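Equipment Review: Jilham Two-Arm Laundry Handling System
Demonstration attended at the Craddock open day, Filwood site
Jun 22, 2023

Members of the Flinport equipment group attended the open day to assess whether the Jilham system is suitable for sorting and collection work in shared residences. The system was demonstrated in a small walled bay furnished with a padded seat and a basket. Visitors were permitted to stand at the open side of the bay and to put questions to the operating staff between runs.

The task was to pick up clothing left on furniture and place it in a basket. Staff set out a single garment for each run and then withdrew.
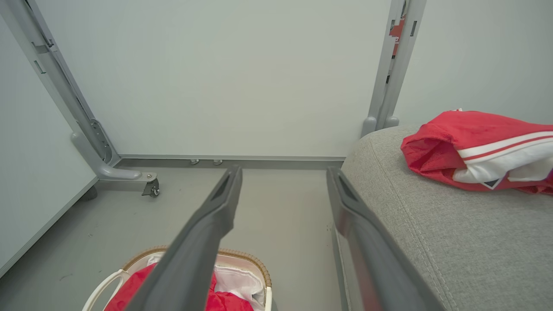 View from the wrist, with the fingers open over the floor of the bay.

The fingers are long and tapered, and this suits the work. They took hold of sleeves and hems without dragging the rest of the garment to the floor. Heavier items were less satisfactory, and a thick towel was dropped on two occasions. The supplier rates the fingers for 1,000 grips before inspection, a figure the group would wish to see confirmed in regular use.

Setup was completed in 15 minutes. The controls are clearly labeled, and the stop button is within easy reach of the operator. Noise was low enough for normal conversation.
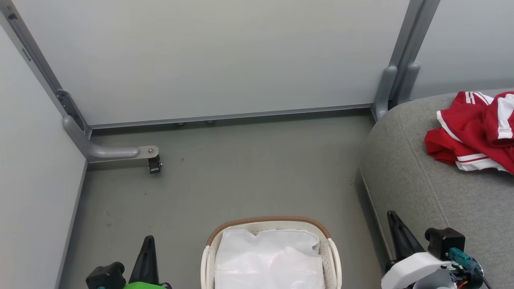

The group's main reservation concerns placement. Picking up was dependable throughout the session, but release was less exact, and garments were sometimes left hanging over the side of the basket. The supplier should be asked to repeat the trial with a range of containers. A basket with a woven rim and a bulging plastic liner is a fair test of what residents use, though a wider, unlined model may give better results. Crumpled clothing, such as the red garment with white stripes on the seat, should remain part of any trial.

Rating: 4 out of 5 for handling. No rating is given for placement until a second demonstration has been held, which Craddock has offered to arrange at Flinport in October.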